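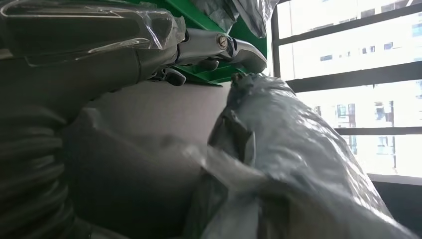

Regional turboprops: why your 28-seat airplane is late
Speaker notes, 18 May 2019

Slide 1. Say hello. Thank the organizers for the slot right after lunch. Ask who flew in. Ask who flew in on time. Wait for the laugh, and if it doesn't come, move on fast.

Slide 2. The Irnura story, short version. Small airline, based at Villanueva, orders 6 Urnatier turboprops. First delivery promised for September. They hired crews, printed timetables and painted a gate. The gate looks great.

Slide 3. What the contract said. "Best reasonable efforts." Read it out slowly. Mention that Irnura's lawyers read it slowly too, after signing.

Slide 4. Where the time went. Urnatier changed its supplier for cabin doors, to Kulus. The new door was lighter and cheaper, and it needed its own round of certification, which the schedule had down as a single line. Don't get into the hinge. Someone will ask about the hinge. Save it for questions.

Slide 5. What a delay costs the airline. Leased replacement airplanes, crews who need to stay current on a type they don't have yet, and more than 800 passengers rebooked on the first weekend alone. Then the meal vouchers. Pause on the vouchers -- everyone in this room has eaten one.

Slide 6. What a delay costs the manufacturer. Depends who you ask. Credit against spare parts, mostly. Point out that a discount on parts for an airplane you haven't received is an interesting kind of present.

Slide 7. Định Cù's chart. Credit him out loud this time, I forgot at the last talk and he was in the second row. The blue line is the promised date, the red line is the promise after that. Skip the green line if we're running over.

Slide 8. What I'd ask for in the next contract:
Named milestones, with dates.
Notice of any supplier change before it happens.
Cash for late delivery. Parts credit only if the airline picks it.
A way out after 7 months.

Slide 9. Questions. Hinge answer: it passed the load test and failed the icing test, and the redesign is back in the lab. If they ask whether I'd fly on one, yes. If they ask when, go back to slide 7.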